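**Thread: Following a drainage divide on foot – how strict is strict?**

---

**m_eskola**

I'm planning a walk along the divide between the Nyarko and the Padby drainages, start to finish, with a book at the end of it if Ondside still want one. The line comes to 600 km on my current trace. I'd like opinions on three things: how the line was derived, how far off it I can go before the claim in the title stops being true, and how to handle water, given that a divide is by definition the driest place to walk.

Food is mostly settled. Small-town shops at five points, nothing exotic.

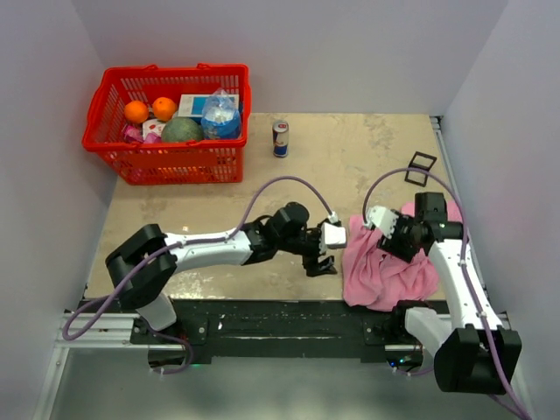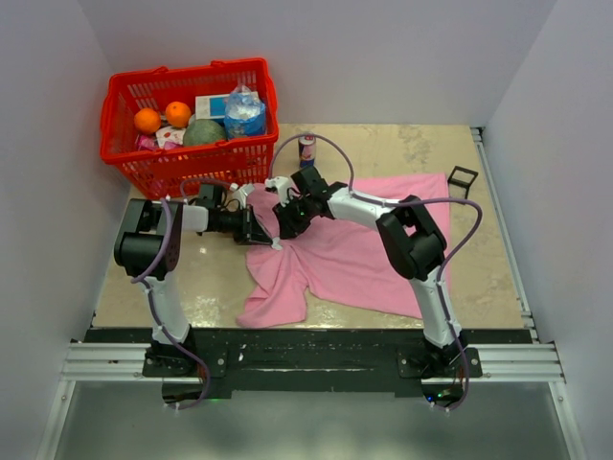 The trace was made from a 30 m elevation model. I filled the sinks, ran flow direction and accumulation, delineated the two basins and took the shared boundary as a polyline. After simplification it has 1,977 vertices. I then checked it against the topographic sheets and marked every spot where the two disagreed by more than 200 m. Most of these are on the Burevwood plateau, where relief is low enough that the model is mainly reporting tree canopy.

Merja

---

**partanen_e**

Two questions before anyone can answer yours.

1. Surface model or bare-earth? If it includes canopy, as your last sentence suggests, the divide on the plateau is meaningless and you should drop it there and redo that section by hand.
2. What did you use to fill sinks? A plain fill will flatten every closed depression to its spill height and then route flow across the flat in an arbitrary direction. On a plateau with bogs this can move the boundary by kilometres. Breaching is better. A hybrid of the two is better again.

---

**m_eskola**

Surface model, and a plain fill. Bare-earth lidar covers the southern third only. I can rerun with breaching this week.

---

**Aurel M.**

I'd question the premise a little. Bogs on a plateau can drain both ways. I've stood on one that fed a ditch at each end, and the apparent divide in the middle moved with the season. No algorithm fixes that, as it's a property of the ground. You can draw a line through it, but the line is editorial.

That's no reason not to walk it. I would just like the book to say so somewhere.

---

**partanen_e**

Some bogs drain both ways. Most don't. The usual case is a bog with one real outlet and one ditch somebody dug later, and the ditch will be on the forestry drainage map if one exists. Check that before writing a chapter on ambiguity.

---

**Aurel M.**

A ditch moves water. If water leaves by the ditch, it's an outlet. I don't see why the natural one should have priority in a book about where the water goes now.

---

**partanen_e**

Because the OP described a divide between two drainages, and if you count every forestry ditch the line changes whenever somebody brings in an excavator. You need a reference state. Pick one and put it in an appendix.

---

**oskari_a**

On question two (how far off the line): I did a much shorter one, 9 days along a ridge system, and used a corridor. Rule was that I could leave the crest by any distance as long as I didn't cross running water. If you never cross a stream, you have by construction stayed on the divide in the sense that matters to a walker. It's easy to explain to readers and needs no GPS tolerance.

It also makes you walk around some awful spruce. Budget for that. My daily distance in pathless sections was roughly half of what I'd planned.

---

**m_eskola**

The stream-crossing rule is attractive. Does it hold where you go down for water? I'd be walking down to a stream, filling, and walking back up on the same side, so no crossing. But resupply in the valley would break it at least twice.

---

**oskari_a**

Same side is fine. For resupply I treated it as leaving the route: mark the exit point, go to town by any means, return to the exit point. Anything that happens in between doesn't count in either direction. Long-distance hikers already accept that convention, so you won't have to defend it much.

---

**v.nurmi**

Disagree with the stream rule as stated. What is a stream? On a 1:50,000 sheet it's a blue line. On the ground in spring it's every hollow. If you cross an intermittent channel in August that was flowing in May, have you failed? You need to tie it to a mapped network at a named scale and edition, otherwise two people walking the same route in different months get different results.

Also, the rule is directional in a way people miss. A strict no-crossing walk forces you over every minor saddle at its exact high point, and saddles are where the bogs are. So it makes you strict in precisely the places where Esko and Aurel can't agree on where the line is.

---

**oskari_a**

Fair on the saddles. I had two of those. Both times I went through the middle of the bog and wrote down that I had.

---

**m_eskola**

Proposal, then. Comments welcome.

- Reference state: current drainage, including ditches where they appear on the forestry map, excluding anything dug since that map was issued.
- Rule: no crossing of a mapped channel, 1:50,000, edition to be stated in the appendix.
- Exits for resupply marked and returned to.
- Indeterminate sections shown on the published map as a band instead of a line.

I'd still like help with water. On the plateau the longest gap between mapped sources within 1 km of the trace is 31 km. I don't want to carry two days of water on my back through bog, which seems absurd, but bog water is brown and I have had a filter clog on it.

---

**partanen_e**

I can live with the reference state. I'd have gone the other way.

For water: the colour is dissolved organic matter. A hollow-fibre filter won't take it out, and you don't need it to. What clogs the filter is suspended peat. Let it stand in a collapsible bucket for half an hour, decant, pre-filter through a cloth, then filter. Backflush each evening. Carry a second filter, sleep with both if there is any chance of frost, and discard one that has frozen wet. There's no field test for fibre damage that I would trust.

Chlorine-based tablets underperform in coloured water because the organics use up the dose. If tablets are your backup, check the maker's instructions for coloured water and wait longer.

---

**Aurel M.**

Agree with all of that. I'd add that bog pools are the wrong target anyway. Look at the margin of the bog, where mineral soil starts. There is often seepage there, it's clearer, and it isn't on any map. On a plateau edge I'd expect it on the shaded side in a dry summer, but I would not plan a carry on that assumption.

---

**v.nurmi**

Carry 3 litres minimum leaving any known source on the plateau and top up opportunistically. That weighs 3 kg at the start and shrinks. It isn't absurd.

Separate matter: are you publishing coordinates for springs? I'd ask you not to. There are a couple on the north end that farms draw from, and I've seen what happens to a spring after it gets a pin on a map. People dig it out to make it easier to fill from, the bank slumps, and the next year it's a wallow.

---

**m_eskola**

Ondside would like a downloadable track. I had assumed sources would be in it.

---

**v.nurmi**

Track yes, sources no. Describe the carry lengths. "No reliable water for a day from the Burevwood mast" tells a walker what to pack. They can find the rest themselves.

---

**oskari_a**

I don't go along with that. On a 31 km gap, leaving out a source you know about is a safety decision made on somebody else's behalf. Publish the ones on public land, ask the landowner about the others, and leave those out if they say no. A blanket rule is lazy.

---

**v.nurmi**

"Public land" covers most of the plateau and the public-land springs are the ones that get wrecked. But I'd accept streams and lake outlets in the file and springs left out. A stream can take it.

---

**Aurel M.**

Seconding the streams and outlets version. It also dates better. Springs on that kind of till come and go, and a pin on a dead spring is worse than no pin.

---

**m_eskola**

I'll take streams and outlets to the publisher and see what they say.

Rerun is finished. With breaching the trace shortened slightly and the Burevwood section shifted west over most of its length, by up to 2.4 km at the worst point. The southern third, on lidar, barely moved. So Esko's point stands, and so does Aurel's: there are still four bogs where the fill and breach versions disagree and the forestry map shows a ditch on both sides. Those become bands.

I'm going up in March on skis to look at two of them. Snow cover won't show drainage, but it will let me get to the centre and take levels without going through the surface.

---

**partanen_e**

Levels on what? If you survey the snow you get the snow. Probe to the peat surface at each station and subtract. Frost heave will still put a few centimetres into it, which on a bog that flat may be the whole of your signal. Do it, but repeat in September at the same stations.

---

**m_eskola**

Probe and subtract was the plan. I'll leave cane markers and return in September before starting the walk proper. Does anyone have a recommendation for a probe that packs under 60 cm?

---

**oskari_a**

Any avalanche probe with cm markings. Get the thicker diameter, the thin ones deflect on ice layers and read long.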